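callalska-words

A little word list project, last touched 2/9/23. It's a plain text file of short labels that turn up on parts, tools, boxes and tags, plus a script that helps you search them. I started it because I kept typing the wrong thing into my own parts spreadsheet and got tired of hunting for the mistake.
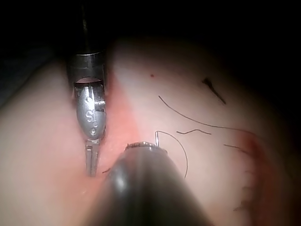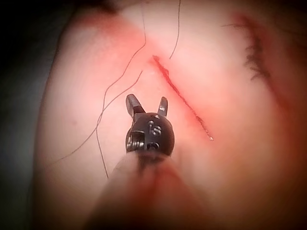
So, the whole file is really a story about letters and numbers that look like each other. A capital I and a one, an S and a five, an O and a zero, a B and an eight – when they're on paper in a nice big font you're fine, but put them on a small shiny piece of metal and you're guessing. The first picture has SI running down the metal with one letter under the other, and the second has a 15 on a rounded dark joint. Swap the two characters of that 15 and squint, and you're most of the way to SI! Those are exactly the pairs I mean, and they're why every label in the file gets a "lookalikes" column.

What's in the file

There's one label per line, with tabs between the columns. The columns are label, lookalikes, direction (across, down or unknown) and notes. The notes column is a mess and I'm sorry. Some of it is in my own shorthand, where "w" means worn and "ww" means I needed my reading glasses and a lamp.

No label is longer than 14 characters. I had a few longer ones early on but they were nearly all serial numbers, and I don't want serial numbers in here, so out they went.

Where the labels came from

Mostly my garage (sewing machine feet, drill bits, old camera lenses, a truly silly number of keys). The rest came from two boxes of odds and ends from Skustell, a surplus shop that has closed down. Anything from those boxes has "sk" in the notes. The Zistell catalog labels were in version 1 and they're gone now, as I typed them from a bad photocopy and didn't trust them.

Using the script

Run wan.py with a label after it and it prints everything that could be mistaken for it. Wan is just what I called the search part, it doesn't stand for anything. It stops at 100 matches. If you hit that, your label is probably a single character and you should type a bit more.

Add --down if you want only the labels that read top to bottom. I use this one a lot more than I thought I would.

Known problems

Lowercase L is handled badly. It should match both I and 1, and right now it only matches 1.

The 19 lines at the very end of the file haven't been checked a second time. I did those in December with a cold, so go easy on them.

Six and nine get mixed up on round parts where there's no obvious top. I don't have a fix. If the maker put a line under the number I say so in the notes.

Sending me labels

Yes please! Copy the label the way it's marked, spaces and all, and tell me which way it reads. Please don't tidy it up. If you can't decide between two readings, send both and put a question mark in the notes, and I'll add it as unknown.

License

Do what you like with it. A mention of callalska-words would be nice if you put it in something public.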